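Community Fire Readiness Project, Mirness and Gullside
Progress report to the Rocha Fund
Period covered: spring to the end of February

1. Summary

The project is in its second half. The work in Mirness is nearly finished and the work in Gullside is behind by one month. We have spent less than planned on printing and more than planned on radio equipment. We ask the Fund to approve one small change to the budget, which is explained in section 5.

2. Evacuation routes

The old evacuation plan for the district was written in 1969, when the road over Surkura Hill was the only sealed road. Parts of this plan were still in use when we began. It sent all the residents of Gullside to the hill road, also those who live on the lake side and would have to drive towards the fire in a north wind.

The new plan gives two routes. The first follows the lake to the Mirness hall. The second uses the hill road, but only for the houses above the quarry. The district road office has agreed to both routes in writing. It has not yet agreed to the signs at the quarry turn, as it wants a different type of post. We have sent the drawing again and wait for the answer.

In January we made a practice evacuation in Mirness. It started at nine in the morning and the last car came to the hall 45 minutes after the first siren. Our target was one hour. We were pleased with this, but the practice was made in good light and without smoke, and several families told us they had packed the evening before. The next practice will be without notice of the exact hour.

3. Household visits

The agreement with the Fund asks for visits to 500 households. All the visits in Mirness are done. In Gullside the visits began late, because smoke from the Surkura fire closed the road for nine days and our team was needed at the relief centre in that time. After the fire the people in Gullside were more interested in the visits than before, and many asked for a second one.

On each visit we go through the same sheet with the residents: gutters, gas bottles, dry grass near the walls, water supply, medicines, animals, and who in the house cannot drive. The question about driving has given us the most useful answers. We did not know how many older residents depend on one neighbour for transport, and we have now begun a list of second drivers. 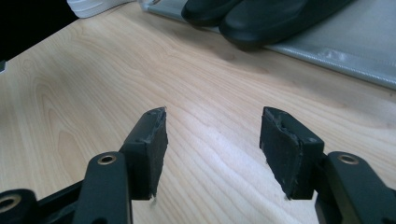

Tabletop with pale wood grain.

The sheet is now in its third version. The first version was too long and people lost patience on the second page. The present one is a single page with bigger letters. We also removed the word "defendable", which was understood in different ways, and wrote instead "safe to stay in – yes or no".

4. Warnings and radio

Mobile coverage in Gullside is weak and failed completely for one night during the Surkura fire. For this reason we moved the radio part of the project forward. A base radio is installed at the Mirness hall and hand radios were given to the street contacts. Training was held on two evenings. The range is good along the lake and poor behind the hill, where the signal is lost near the old sawmill. A small repeater would solve this.

The three levels of warning are printed on a card for the fridge door: advice, prepare, leave now. The card also says what each level does not mean. During the Surkura fire some people left at the first level and others waited for a knock on the door at the third, so we consider this the most important text we have written.

5. Budget

Printing cost less than expected, as the shorter sheet needs half the paper. There remains $500 in this line. We ask to move the full sum to the radio line, as a part payment for the repeater. The rest of its price will come from the district. No other line is changed, and the total of the grant stays the same.

6. Next steps

Finish the visits in Gullside.
Second practice evacuation, this time for both communities.
Signs at the quarry turn, when the road office has answered.
Repeater behind the hill, if the change in section 5 is approved.
List of second drivers to be checked by telephone before the next dry season.

The final report will include the full results of the household sheets, without names or addresses. If the Fund would like to attend the second practice, we will gladly send the week in advance – but not the hour.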